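Home | TV | Streaming | Recaps | Movies | Contact

Tudotitz Season 2 Episode 5: Release Date, Where to Watch and What I'm Hoping For

2021-12-30
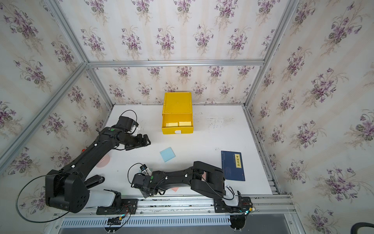

Two black robot arms at a white tabletop, with violets on the wallpaper.

Okay, who else stayed up way too late for the fourth episode of Tudotitz? I told myself I'd watch the first ten minutes and save the rest for breakfast, and then there I was on the couch with a cold cup of tea and the credits rolling. So let's talk about what's coming next, when you can see it, and whether we're finally going to find out who sent that letter!

(If you haven't seen episode four yet, skip down to the release details and come back when you're caught up. Spoilers start right now.)

Where We Left Off

Episode four put Inspector Nørgaard back in the harbor town of Cakthorpe, which I didn't expect to see again after the fire in the season one finale. She's been suspended, she's driving her brother's awful van, and she has exactly one friend left at the station. The long talk in the ferry office was my favorite part of the season so far. It goes on for seven minutes with hardly any music, and I was leaning so far forward I nearly slid off the cushions.

Then came the letter. It's addressed to her mother, it's postmarked the week after the fire, and the handwriting sure looks like the handwriting on the ransom note from the pilot. I went back and checked (of course I did), and the capital R has the same loop. My sister says I'm seeing things. We'll see!

When Does Episode 5 Come Out?

Prerar, the streaming service that carries the show, has the fifth episode listed for next week in the same morning slot as the others. There was some worry in the comments here that the show would take a holiday break, and I can see why, with so many other series going quiet until the middle of January. The listing hasn't moved, though, and the episode already has its own page with a title, "The Low Road," and a running time of 60 minutes. The earlier ones this season have all come in at 44, so this is a big jump.

You'll need a Prerar subscription to watch. Season one is all up there too if you want to start from the beginning, and I'd say you should, since the new season doesn't stop to explain much.

What Is Going to Happen?

The preview is short and pretty stingy. We get Nørgaard walking into the old cannery, a phone ringing in an empty kitchen, and one quick look at somebody in a yellow raincoat. People have already decided that the raincoat is her brother. I don't buy it. He was at the hospital at the end of episode four and he could barely stand up, so unless there's a time jump I think we're looking at the ferry captain.

Ea Kragh, who writes the show, talked a little about this stretch of the season on the Prerar podcast back in July. She said the fifth script was the one she rewrote the most, and that a character we've trusted since the pilot tells a lie in it that changes the case. She wouldn't say who! My money's on the doctor, and I'd be really sad about it, because he gets all the best lines.

She also said that the cannery set was built for this episode and that it took the crew longer than anything else they've made for the show. I'm guessing we'll be spending a good part of the hour in there.

Are People Liking This Season?

They sure seem to be. I ran a poll here after episode four, and 87 percent of you said this season is better than the first one. There were over 200 comments under the recap by the next morning, and I read every one of them with my coffee. A few of you miss the old theme song, and I'm with you on that. The new one sounds like an elevator.

I'll have my recap of "The Low Road" up the same evening it comes out. Until then, tell me who you think is in the raincoat, and please put a spoiler warning on it if you've read the books.

Recent Posts
Tudotitz Season 2 Episode 4 Recap: The Letter
Everything New on Prerar in January
Did Tudotitz Need a New Theme Song?
Tudotitz Season 1 Ending Explained
Cozy Mysteries to Watch Over the Holidays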